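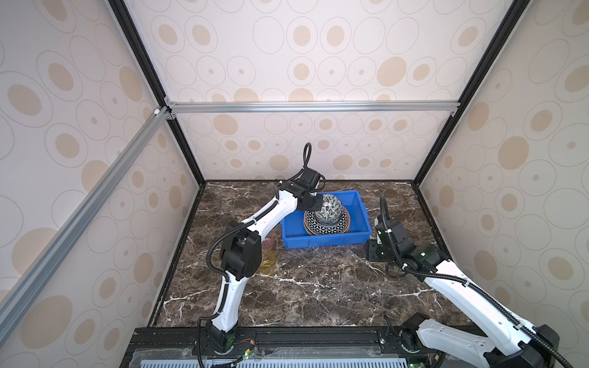

On the morning of 17 August 2021 a robot at the Clurnley workshop closed its fingers on a bowl and kept closing them. The bowl broke. A piece of the rim went into the wrist joint, and the arm carried on for 19 seconds with the fault light off.

"It thought it was holding nothing," says Harvey Lapointe, who runs the bench there. "So it squeezed harder."

Clurnley's job is to teach two-armed machines to put away crockery. The customer, Berine, supplies canteens and wants the arms to take mixed dishes in and out of crates without anyone standing over them. Patterned bowls are the awkward part, as a glossy glaze can confuse a wrist camera and a curved side gives the fingers very little to hold.

## What failed

Perrine Marty went through the logs that afternoon. The grip sensor had stopped reporting some time before the break, and the controller filled the gap with the last value it had, a zero. The software came from Doseck, whose engineer, Trevor Chan, agreed that a lost signal should have stopped the arm at once. It had been written as a warning in June and never changed.

The connector itself was loose. It had been through 800 cycles since its last check, and the cable flexes every time the wrist turns.

A lifted bowl now has to pass a second test. The motor current is compared with the sensor reading, and if the 2 disagree the fingers hold still and wait for a person. It makes the work slower, and Berine has complained.

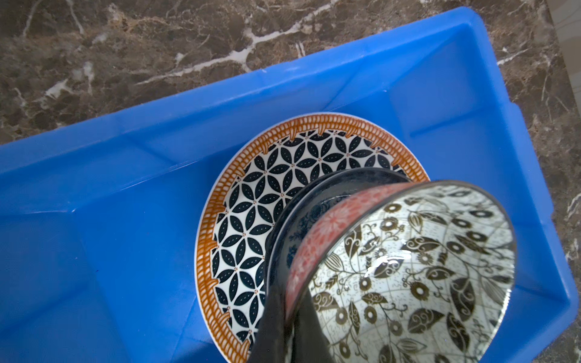
## Still open

Adaeze Nwankwo, who handles safety at Clurnley, is less worried by the sensor than by the 19 seconds. The stop button was within reach, but the operator was watching the other arm. She has asked for a second button and a louder alarm. The alarm has been fitted. The button is on order from Paquette.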